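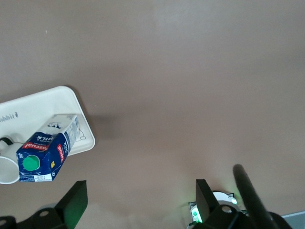 Lau, technical writer, Grimesach
19/06/2021

Support > Manuals > Rendville Spectacle Cleaner > Section 3

Search manuals Enter a model or part name Go

Section 3: Setting up and first clean

This section covers the Rendville ultrasonic cleaner with the removable basket. If your cleaner has a fixed basket, use the older manual, which you can ask for from the Nonderton service desk. Read the safety sheet in the box before you plug anything in.

3.1 Before you start

You will need the cleaner, the basket, the mains adaptor, a jug of cold or lukewarm tap water, a drop of plain washing-up liquid and a soft lint-free cloth. Cloths sold for polishing cars or silver are not suitable, as some carry a wax or a mild abrasive.

1. Take the cleaner out of its bag and peel the film off the lid.
2. Lift out the basket and remove the card insert underneath it. The cleaner must not be run with the card in place.
3. Rinse the basket under the tap.
4. Wipe the inside of the tank with a damp cloth. Do not hold the cleaner under the tap.
5. Stand the cleaner on a flat, firm surface near a socket. Keep it away from the edge of a basin or bath.

Note: The feet may leave a faint mark on freshly oiled or waxed wood during the first few days. Put a saucer or a folded tea towel under the cleaner if this matters to you, but keep the towel clear of the vents at the back.

3.2 Connecting the adaptor

1. Check that the power button is not lit.
2. Dry your hands.
3. Push the small round plug into the socket at the back of the cleaner until it clicks.
4. Plug the adaptor into the wall and switch on at the wall if your socket has a switch.
5. The button glows white. The cleaner is now on standby.

If the button flashes amber, the lid is not seated. Lift it, turn it so that the notch lines up with the hinge, and close it again.

Caution: Use only the adaptor supplied. Adaptors for other Grimesach products have the same plug but a different output, and using one will damage the cleaner.

3.3 Filling the tank

1. Unplug the cleaner at the wall.
2. Open the lid and lower the basket into the tank.
3. Pour in water until it reaches the lower line. With large frames, fill to the upper line.
4. Add one drop of washing-up liquid. More than this makes foam and weakens the clean.
5. Wipe away any splashes on the casing, then plug the cleaner back in.

Water at 20°C is warm enough. Hot water can lift lens coatings and loosen glued nose pads. In hard water areas you may prefer to use cooled boiled water, which leaves fewer marks on the lenses.

Caution: Never put alcohol, bleach, vinegar, nail varnish remover or contact lens solution in the tank. Alcohol and nail varnish remover give off vapour that can catch fire.

3.4 What you can clean

We have tried the cleaner with 1,686 frame models, in metal, acetate and nylon. Most spectacles and sunglasses with glass or plastic lenses are suitable.

Do not clean the following:

- frames made of real horn, tortoiseshell, wood or leather
- lenses with scratched, crazed or peeling coatings
- frames with glued stones, pearls or painted decoration
- smart glasses, or any frame with a battery
- contact lenses of any kind

Loose screws can work their way out during a clean. Check both hinges first and tighten them with a jeweller's screwdriver. If a screw keeps turning without gripping, take the spectacles to an optician.

3.5 Running the first clean

1. Rinse the spectacles under the tap to remove grit. Grit left on a lens can scratch it.
2. Open the arms and place the spectacles in the basket with the lenses facing up. One pair at a time.
3. Make sure the lenses are under the water. It does not matter if the tips of the arms stick out.
4. Close the lid.
5. Press the button once. The light turns blue and you will hear a steady buzz.
6. The cleaner stops by itself after three minutes. Press the button again if you need to stop it sooner.
7. Unplug the cleaner, open the lid and lift the basket out by its handle.
8. Rinse the spectacles and pat them dry with the cloth. Do not rub while there is still soap on the lenses.

Heavy make-up, sun cream or hairspray may need a second clean in fresh water. Do not run more than three cleans in a row. Let the cleaner stand with the lid open until the casing feels cool.

Note: The buzz changes pitch with the amount of water in the tank. A loud rattle usually means that the frame is touching the tank wall. Stop the clean and move the frame towards the middle of the basket.

Caution: Do not put your fingers in the water while the light is blue.

3.6 Emptying and putting away

1. With the cleaner unplugged, remove the basket.
2. Tip the water out over the corner marked with a drop. Water poured from the back can run into the vents.
3. Dry the tank with a soft cloth and leave the lid open overnight.
4. Put the basket back once everything is dry.

Change the water after every use. Standing water leaves a ring in the tank. To remove one, wipe it with a damp cloth and a little washing-up liquid, then wipe again with clean water. Scouring pads and cream cleaners will scratch the steel.

3.7 If the cleaner does not start

No light: try the wall socket with another appliance, then check that the small plug has been pushed fully home.

Amber light, flashing: close the lid properly.

Amber light, steady: the tank is below the lower line, or the cleaner is too warm. Unplug it, top up if needed, and wait before trying again.

Red light: unplug the cleaner and stop using it. Contact the Nonderton service desk with the serial number from the base and the place where you bought it. Do not open the casing.

Cleaners bought before May have the serial number inside the lid.

Next: Section 4, Care of the basket and seals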